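Can a robot tidy up your desk?

Tikdale opened its robot workshop to families on 5 Jun 2025, and we went along with a list of questions. The posters in the foyer said robots would soon be doing all our chores. We weren't so sure.

Our guide was Norbert Vávra. He told us a robot hand is often called a gripper. Most have two fingers that squeeze together, a bit like kitchen tongs. You have five on each hand, so you're already winning.

What's so hard about picking up paper? Try it yourself. Lay a sheet flat on a table and lift it using just your thumb and one finger. Did you slide it to the edge first, or bend up a corner? You worked that out without thinking. A machine has to be taught — and the teaching is done by people.

So whose work is it, really? Keep that in mind when you see a clever robot video. Ask who was holding the controls, and how many tries it took. The Tikdale sign boasted of 2,143 practice goes. It didn't say how many went wrong, and we did ask.
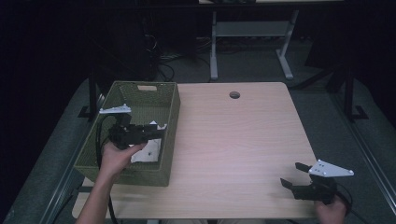

A person works two grippers by hand. One has hold of a piece of paper in the green basket.

Would we go again? Yes, but we'd still tidy our own desks.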